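**Horness Opens Data Collection Program for Humanoid Hand and Whole-Body Control**

MURAVGATE, Thursday, June 25, 2026 – Horness today announced a data collection program to supply training examples for Deder, its learned control system for humanoid robots. The program runs at the company's Muravgate site and is scheduled to continue through December.

Deder is trained on recorded demonstrations. Each one pairs video with joint positions, motor currents and the operator's commands, all stamped against a single clock. Operators work in sessions of 3 hours and record no more than 200 demonstrations per station per day. Recordings with dropped video or clock drift are rejected before labeling.

The first release covers 9 task groups, including reaching, grasping, handovers, and arm motion close to the robot's own legs. The last group was added after internal tests showed that earlier versions of Deder kept the hands too far from the body and stopped short of low targets. Wrist-level video is recorded for every demonstration in this group, as views from a fixed position often lose the fingers behind the limbs. 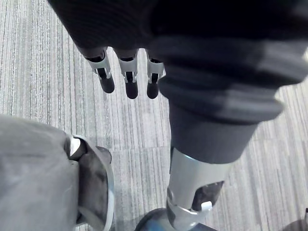
*Wrist-level view during data collection: robotic fingers over carpet tile, with a fabric-covered leg at lower left.*

Both successful and failed attempts are kept. Failed attempts are labeled with the point at which the motion departed from the task and are used to train the part of Deder that decides when to stop and retry. Motion blur, shadow and partial views are left in the video without correction.

Chaimongkol, which supplies the labeling software, will review 10 percent of all recordings independently. Where its labels differ from those made by Horness, the recording is returned to the queue and labeled again by a second operator.

A portion of the data set will be made available to research groups under a noncommercial license. The release will include calibration files, the labeling guide and a list of rejected recordings with the reason for each rejection. Applications open in December.

**About Horness**

Horness develops control software and test equipment for humanoid robots. The company is based in Muravgate.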